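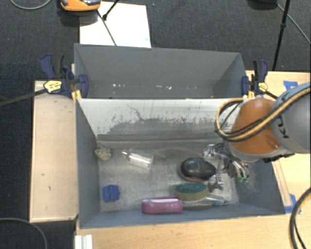
gray bins, current mood

ok so I finally did the thing I've been threatening to do since December and went through every single spice and dry good in my kitchen. Thread, because I have feelings

First up, the paprika. I owned 8 jars of paprika. EIGHT. Three of them smelked like a cardboard box and one had set solid, so I had to chip at it with a butter knife

My rule was simple: open it, sniff it, and if I can't guess what it is with my eyes shut it goes. Cumin passed. Coriander passed. Something labeled "fish mix" did not pass and I'm still airing out the hallway

The big surprise was the Gratero nutmeg grinder my aunt gave me two moves ago. Never opened! I put some on mashed potatoes last night and now I'm a person who talks about nutmeg

Also found two bags of Cesine lentils at the very back, both open, both held shut with the same kind of hair clip. I have no memory of this. They're soup now - pretty good soup, needed lemon

Somebody's going to ask, so: yes, I went back to the store on Nakano for refills, and yes, I spent 70 dollars. The whole point was to own less stuff. I got the smoked salt. I regret nothing (I regret the saffron a little)

Now everything's in alphabetical order and my roommate has already put the turmeric next to the basil

Next up is the freezer, where there's a foil thing I've been scared of since last summer. If anyone has a good way to use up frozen peas, send it over, I have so many peas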